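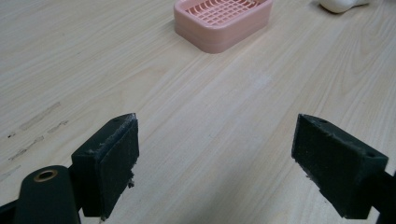 件名: Re: [mokuzai-ml] 鉄脚に載せたタモ天板の反りと長穴の寸法
日付: 02/09/2024
返信先: mokuzai-ml

返信が遅くなりました。先に引用を置き、その後に計算と対処を書きます。引用は必要な箇所だけ残して詰めてあります。

> タモの幅はぎ天板を鉄脚に載せた作業台について相談です。
> 天板は長さ2,000mm、幅800mm、厚さ27mm。板目主体で、材はSimõesの
> 人工乾燥材です。加工前の含水率は11%でした（Priserikの針式、樹種補正あり）。
>
> 脚は角パイプの枠で、短手方向の横桟が3本入っています。横桟に長穴をあけ、
> 天板側の鬼目ナットにM5で留めました。長穴の長さは全箇所12mm、ボルトは
> 長穴の中央に来るよう合わせています。各横桟の固定点は中心から左右に
> 150mmと360mmの位置、合計4点です。座金は平座金のみ。
>
> 塗装はCilteneoの硬質ワックスオイルで、表2回、裏1回です。
>
> 春に納めて、8月に見に行ったところ、幅方向の中央が2mmほど持ち上がって
> いました。裏面で測った含水率は16%です。外側のボルトは長穴の外端に
> 当たっていて、何本かは傾いて見えます。割れはありません。
>
> 質問は次の通りです。
> (1) 長穴12mmは短すぎたのか。計算の仕方を知りたい。
> (2) 中央の持ち上がりは長穴に当たったせいと考えてよいか。
> (3) 裏の塗装をもう1回増やせば動きは減るか。
> (4) 現場で直す場合、いつ、どこから手を付けるべきか。
> (5) Jindlowの天板固定金具に替えたほうがよいか。

■ 前提

以下では次の値を使います。

・接線方向の収縮膨潤率: 含水率1%あたり0.3%
・半径方向の収縮膨潤率: 含水率1%あたり0.18%
・天板の幅: 800mm
・加工時含水率: 11%
・夏の上限: 16%（実測値をそのまま採用）
・冬の下限: 8%（暖房を使う室内としての仮定）

収縮膨潤率は板ごとにばらつきます。タモでも年輪幅や密度で変わり、追柾が混ざれば接線と半径の中間になります。板目主体とのことなので、安全側に見て全幅を接線方向の値で扱います。柾目の板が何枚か入っていれば実際の動きはこれより小さくなりますが、長穴を短くする理由にはしないほうがよいと思います。

長さ方向の動きは無視します。繊維方向の膨潤は接線方向と桁が違い、2,000mmの長さがあっても、穴のクリアランスに収まる範囲です。ただし、あて材が混ざっている場合は別です。

■ (1) 長穴の寸法

含水率1%あたりの全幅の変化は

800 × 0.003 = 2.4mm

11%から16%までは5ポイントなので

2.4 × 5 = 12mm

11%から8%までは3ポイントで

2.4 × 3 = 7.2mm

全幅で夏に12mm伸び、冬に7.2mm縮む計算です。長穴の12mmと数字が同じなので混同しないでください。前者は全幅の膨張量、後者は穴の端から端までの長さで、ボルトの直径を含んでいます。

中心を不動点とすると、中心から距離xの固定点の移動量は

x × 0.003 × 含水率差

になります。外側の固定点（x = 360）では

外向き: 360 × 0.003 × 5 = 5.4mm
内向き: 360 × 0.003 × 3 = 3.24mm

内側の固定点（x = 150）では

外向き: 150 × 0.003 × 5 = 2.25mm
内向き: 150 × 0.003 × 3 = 1.35mm

必要な長穴の全長は、外向きの移動量、内向きの移動量、ボルト径、両端の余裕の合計です。余裕を片側1mm、両側で2mmとすると

外側: 5.4 + 3.24 + 5 + 2 = 15.64 → 16mm
内側: 2.25 + 1.35 + 5 + 2 = 10.6 → 11mm

となります。内側の12mmは足りています。外側の12mmは4mm不足です。

問題は長さだけではありません。全長12mmの穴の中央にM5を置くと、動ける量は片側

(12 - 5) ÷ 2 = 3.5mm

です。外側の固定点で3.5mmを使い切る含水率差は

3.5 ÷ (360 × 0.003) = 3.24ポイント

なので、11%から始めて14.2%あたりで外端に当たります。16%まで上がった現状と合っています。当たった状態が見えているのなら、計算の前提はそれほど外れていないと考えてよいでしょう。

16mmに広げる場合も、ボルトを穴の中央に合わせるのは最適ではありません。11%で組むなら外向きの余地を多く取るべきで、穴の中心はボルトの中心から外側へ

(5.4 - 3.24) ÷ 2 = 1.08mm

ずらします。実務上は1mmで十分です。組む季節の含水率が夏の上限に近ければ、ずらす向きは逆になります。穴の寸法は年間の振れ幅で決まり、穴の中での位置は組む日の含水率で決まる、と分けて考えると間違いが減ります。

なお、この計算は中心が動かないことを前提にしています。4点すべてが長穴だと、天板全体が横へずれていき、片側だけが先に当たることがあります。各横桟の中心に丸穴の固定点を1つ追加してください。横桟3本なら固定点は3つで、長手方向に一直線に並ぶことになります。長手方向は動かないと見なすので、丸穴のクリアランスは普通のバカ穴で構いません。

■ (2) 中央の持ち上がり

「穴に当たった、だから反った」という説明は、半分くらいしか成立しないと見ています。

外側の固定点間は720mmです。外端に当たった後、さらに膨張しようとした量は両側合わせて

2 × (5.4 - 3.5) = 3.8mm

です。これが全部、浅い弧の持ち上がりに変わったとすると、弧の高さhは

h = √(3/8 × 720 × 3.8) ≒ 32mm

になります。実測は2mmですから、まったく合いません。逆に、2mmの弧で吸収できる長さの余りは

8/3 × 2² ÷ 720 ≒ 0.015mm

しかありません。3.8mmのほとんどは別のところに行っています。候補は次の通りです。

・ボルトの傾きと鬼目ナット周辺のめり込み
・枠の弾性変形
・天板の圧縮変形（一部は永久変形）
・裏面の実測値より、断面平均の含水率が低い

最後の項目は軽く見ないほうがよいです。針式で裏面の浅いところを測った値は表層の値です。厚さ27mmの板では、表層が16%でも芯は14%台ということが普通にあります。その場合、当たり始めてからの膨張量は上の計算よりずっと小さくなります。

もう一つ、反りそのものは表裏の含水率差だけで説明できます。幅800mmで高さ2mmの反りの曲率は

κ = 8 × 2 ÷ 800² = 0.000025 /mm

で、厚さ27mmの表裏のひずみ差に直すと

0.000025 × 27 = 0.000675

となり、含水率差では

0.000675 ÷ 0.003 = 0.225ポイント

です。表面が裏面より0.2ポイント余計に湿っていれば、拘束がなくても中央は2mm上がります。測定器の分解能以下の差です。実際には断面内の含水率分布は直線ではないので、この値は目安ですが、桁は変わりません。

ただし、塗装は表が2回、裏が1回なので、湿度が上がる時期に先に湿るのは裏のはずです。その場合は縁が上がり、中央が下がる向きに反ります。報告の向きは逆です。そうなると、表層と裏層の差だけでは向きが合わず、拘束による圧縮がきっかけで上に逃げたという見方が残ります。枠の上面に載っている以上、下に逃げる場所はありません。加工直後の段階で中央がわずかに高かったのなら、その向きに出やすくなります。

確かめる方法は単純で、外側のボルトを全部緩めて一晩置き、反りを測り直します。すぐに戻る分は弾性的な拘束、数日かけて戻る分はクリープの回復、残る分は含水率差か木取りによるものです。測定は同じ直定規、同じ位置で行い、緩める前、緩めた直後、翌日の値を残してください。

■ (3) 塗装回数

増やしても年間の振れ幅はほとんど変わりません。

硬質ワックスオイルを含め、塗膜は水分の出入りを遅くしますが、平衡含水率は変えません。数時間や数日の湿度変動には効きます。梅雨から夏の終わりまで高湿度が続けば、27mmの板は塗膜があっても平衡に近づきます。オイル系は造膜系に比べて透湿抵抗が小さく、季節変動に対しては無塗装との差があまり出ません。

参考として、20℃付近の平衡含水率は次の程度です。

・相対湿度40%: 7%台後半
・相対湿度65%: 12%
・相対湿度80%: 16%

現場の夏の湿度が80%前後で続いているなら、16%は異常値ではなく、平衡値として素直な数字です。逆に、空調の入った部屋で65%以下に保たれているのに16%が出るなら、測定側を疑うか、床からの湿気や水拭きなど別の経路を調べることになります。

裏を1回増やす意味があるとすれば、表裏の回数を揃えて乾湿の速さを近づけることです。反り対策としては有効ですが、幅の動きへの対策にはなりません。Cilteneoの塗り重ねをする場合も、今の反った状態では行わず、拘束を外して落ち着いてからにしてください。湿った状態で裏だけ塗ると、秋からの乾燥が表に偏り、今度は縁が上がる向きに出ることがあります。

木口は別です。木口は面の何倍も速く水分を通すので、両端だけ先に動きます。表裏の回数を論じる前に、木口の塗りが足りているかを見てください。元の投稿には木口の記述がありませんでした。

■ 含水率の測定について

計算の入力が全部ここにかかっているので、少し書いておきます。

針式は電気抵抗を測っており、樹種補正と温度補正の両方が必要です。樹種補正はされているとのことですが、材温の補正が書かれていません。同じ含水率でも材温が高いと抵抗が下がり、補正なしでは表示が高く出ます。加工時が春先の涼しい作業場、今回が8月の室内だとすると、両者の差5ポイントには材温の差が混ざっている可能性があります。10℃の差で1ポイント前後ずれることは珍しくありません。

Priserikの機種に温度設定があるかどうかは、こちらでは確認していません。自動補正の機種でも、補正に使うのが本体の温度である場合、車内に置いた直後の測定は当てになりません。

針の向きと深さも揃えてください。繊維に平行に刺すか直交に刺すかで値が変わる機種があります。深さは、絶縁針が使えるなら厚さの4分の1程度まで入れると断面平均に近くなります。使えない場合は、表、裏、木口から離した側面の3か所で測り、差を見るだけでも分布の見当がつきます。塗膜の上に電極を当てるだけの測定は、表面の結露や汚れを拾います。

幅そのものを測る方法もあります。加工時の仕上がり幅が図面に残っていれば、現在の幅との差を2.4で割るだけで、断面平均の含水率変化が出ます。全幅が12mm伸びていれば5ポイント、7mm程度なら3ポイントです。測定器の補正を気にしなくてよいので、私はこちらを優先します。ただし、今回は外側の固定点が当たっているため、横桟の位置では幅が抑えられています。横桟と横桟の間、あるいは端部で測ってください。横桟位置とその間で幅が違っていたら、拘束がどれだけ効いているかの直接の証拠になります。

■ (4) 現場での手順

時期は、外側のボルトを緩めるのはすぐ、穴の加工と組み直しもできれば秋のうち、という順です。

先に緩める理由は圧縮の永久変形です。木材は繊維に直交する方向に拘束されたまま膨潤すると、膨らもうとした分の一部が潰れて戻らなくなります。その状態で乾燥すると、元の11%に戻っても幅は元より狭くなります。冬には8%まで下がる仮定なので、縮む側の余裕3.24mmでは足りなくなる可能性があります。現状の穴は内向きにも3.5mmしかありません。内端に当たった状態で乾燥が進めば、次は引張り側になり、接着層かその近くで割れます。夏の反りより冬の割れのほうが後始末は面倒です。

手順は次のようにします。

1. 反り、全幅、含水率を測って記録する。
2. 外側のボルトを緩める。外端に強く当たって回らないものは、内側のボルトも同時に少し緩める。
3. 翌日に反りと幅を再測定する。
4. 天板に固定点の現在位置を写し取り、枠側の長穴に対するずれを1か所ずつ測る。
5. 天板を外し、外側の長穴を16mmに広げる。
6. 各横桟の中心に丸穴の固定点を追加する。
7. 鬼目ナットのめり込みと傾きを点検し、効かないものは位置をずらして入れ直す。
8. 組み直し、中心の固定点だけを本締めする。

5の穴の位置は、施工時の11%の位置を基準に計算した値をそのまま使えますが、4で測ったずれが計算と大きく違う場合は、実測に合わせます。組み直す時点の含水率がまだ高ければ、ボルトは穴の外寄りに来るのが正しい位置です。見た目を気にして中央に合わせ直さないでください。

角パイプの長穴を現場で広げる場合、丸やすりだけでは穴の側面が波打って、ボルトが途中で引っ掛かります。外側だけに切り広げるのか、両側に切り広げるのかを先に決め、端の丸穴を先にあけてからつなぐほうがきれいに出ます。バリは必ず両面で取ります。上面のバリは天板に食い込んで、滑りを止めます。

締付けについて。平座金だけで強く締めると、長穴があっても摩擦で動きません。摩擦で止まった分が溜まり、ある日まとめて滑って音が出ることもあります。長穴の幅に対して十分に大きい座金を使い、皿ばねかばね座金を入れて、軽く効く程度で止めます。緩み止めが必要ならナイロンナット側で行う構造にするか、鬼目ナットのままなら低強度の緩み止め剤にします。滑らせたい面に樹脂ワッシャーを挟むのも有効です。厚みの分だけボルトの掛かりが減るので、長さを確認してください。

■ (5) Jindlowの金具

手元に現物がないため、一般的な天板固定金具（コマ型、8の字型、Z型）として答えます。寸法と可動量は仕様書で確かめてください。

替えること自体では解決しません。見るべき数字は、固定位置での必要移動量に対して、金具の可動量が足りるかどうかです。外側で必要なのは外向き5.4mm、内向き3.24mm、合計8.64mmです。8の字型は回転して逃げる構造なので、取付け角度によって可動量が変わり、端の位置では足りないことが多いです。Z型やコマ型は溝に差し込む方式なので可動量を取りやすいものの、鉄の枠には溝がないため、横桟に木の添え材を抱かせる必要が出ます。そこまでするなら、長穴を広げるほうが早いです。

枠に手を入れられない事情がある場合は、固定点を内側へ寄せる手があります。12mmの穴で中央にボルトを置く条件だと、外向き3.5mmで足りるのは

3.5 ÷ (0.003 × 5) ≒ 233mm

までです。余裕1mmを引くなら2.5mmで、166mmになります。外側の固定点を166mmまで寄せると、左右の縁から234mmが留まっていない状態になり、反り止めとしての効果はほとんどなくなります。お勧めはしません。

■ 補足

横桟3本の間隔が書かれていませんでした。長さ2,000mmに対して両端の横桟が木口に近すぎると、端部の速い動きがそのままボルトに来ます。横桟の位置、木口の塗装の有無、施工時の仕上がり幅の3点が分かれば、もう少し詰めた計算ができます。ボルトを緩める前後の数値も、そのままこのスレッドに貼ってください。

収縮膨潤率0.3%に異論のある方がいれば、使っている値と測定条件を教えてください。端材が残っているなら、幅を測って重量を量り、最後に全乾にしてもう一度測れば、その材の値が出ます。Simõesの材は同じロットでも密度の幅が広いという印象を持っていますが、数を測って比べたことはありません。

--
mokuzai-ml 木材と家具構造のメーリングリスト
投稿の引用は必要な範囲にとどめてください。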